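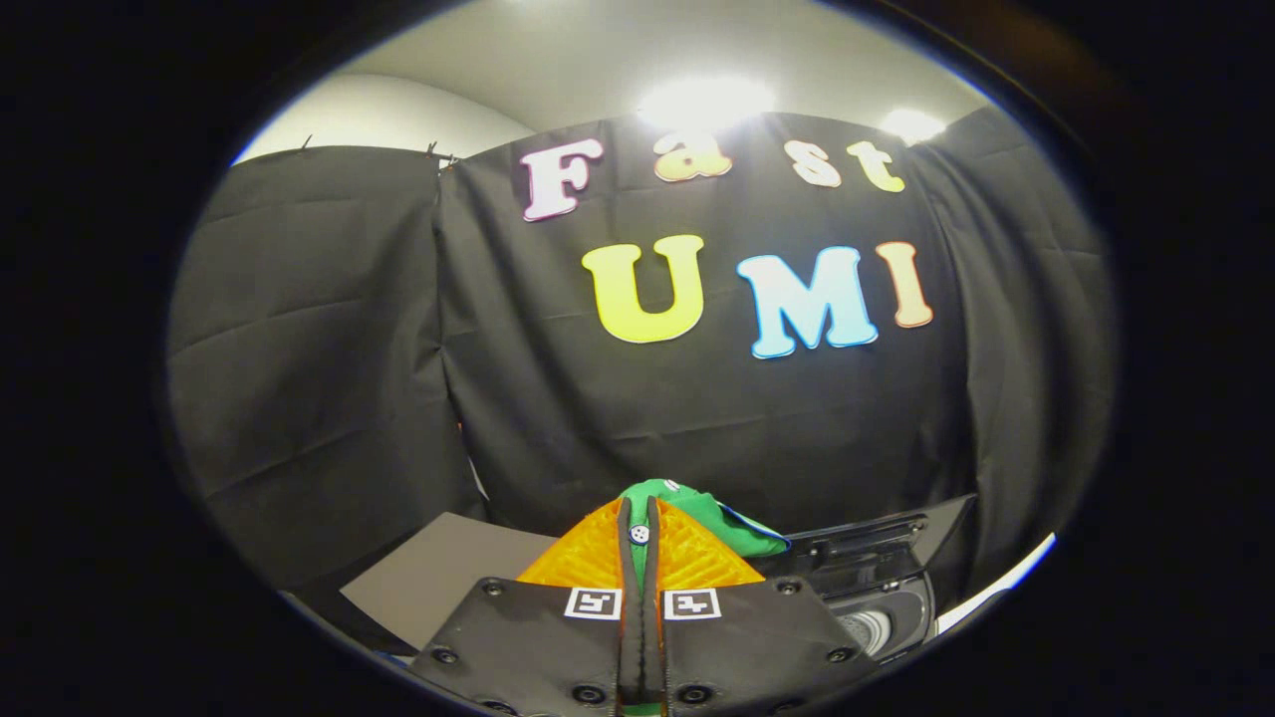

New study follows the elegy from ancient Greece to the present day

2023-05-22

Readers who have waited patiently for Marit Ekström's long-promised book on the elegy will be glad to hear that it has arrived at last, and that it is every bit as generous and wide-ranging as her friends said it would be. "The Borrowed Lament: Elegy and Its Listeners from Theocritus to the Present" came out this month from Segura, and at 60 chapters (many of them only three or four pages long, it should be said) it is the kind of book one keeps by the armchair and dips into over a whole season.

Ekström starts with a simple question. When a poet mourns in public, who is supposed to be listening? The shepherds of the Greek pastoral poems sing for one another, and the dead singer is praised by people who knew his songs by heart. Later poets kept the shepherds but lost that audience, and Ekström is wonderfully patient in showing how they went looking for a new one – at court, in the university, in the parish church, and finally among strangers who bought a printed book and read it alone.

The middle section will probably get the most attention. It deals with a Latin lament copied in 1454 by a schoolmaster in the small town of Kirneck, who wrote his own replies to the poem in the margins, some of them tender and some of them rather cross. Ekström prints these replies in full for the first time, with a plain English version on the facing page, and lets the schoolmaster argue with his poet for 10 chapters. It is a lovely stretch of reading, and you come away feeling you would have liked the man, even if you might not have wanted to sit in his classroom.

The translations from the Latin are by Hafþór Hafþórsson, who also wrote a short afterword on the trouble he had with the word for "echo." He read parts of it aloud at a small gathering in March, and those of us who were there remember how long the talk went on afterward, well past the time the coffee had run out.

Not every reader will go along with the last part, where Ekström turns to modern poems and makes large claims for a few favorites. Her pages on song lyrics feel hurried next to the rest, and a fuller index would have been a kindness in a book of this size. Still, she writes about grief with good sense and real affection, and she quotes at length, so that even a reader who disagrees with her has the poems right there to go back to.

The book is available now in hardcover, and a paperback is planned for next spring.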